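Notebook, Mar 10, 2025

Second week with the Vistia trial kit and I finally have opinions! Quick recap for anyone picking this up: Vistia is the recording-and-training package from Bimmont. You do the job by hand a bunch of times, upload the takes, and they send back a policy for the arm. We're paying for the small plan, and the free period runs out in June.

Upload totals so far: 217 takes sent, 214 accepted. The three rejects came back with "insufficient motion" and no other explanation (I've written to support, no answer yet). Processing took 15 minutes for the whole batch, way better than the Gosano setup we tried last year, which sat in a queue overnight and then lost half the labels.

Gripes. The desktop app forgets the project folder every time it closes. The labeling screen won't let you split a take once it's saved, so if you pause in the middle of a grab you're stuck with one long blob called "grasp." And the price jumps at nearly 442 takes, a weird spot for it, and we'll hit it soon if we keep going with the tall pieces.

Today was panels: one hand up on the top end, the other about midway down, panel standing upright in front of the cabinets.

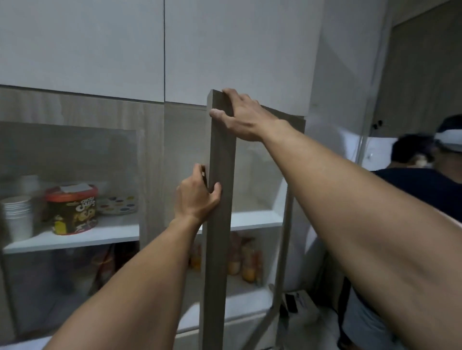

Aparecida Amaral thinks I'm being too easy on them. Her note on the shared page: the accepted count means nothing until we see what the policy does with a panel width it hasn't met, and Trindade at least let us test that before paying. Fair. I'll ask Bimmont for a held-out run on the narrow ones, and get the split-take thing in writing while I'm at it.

To do: export labels, back up the folder, find out who has the spare charger.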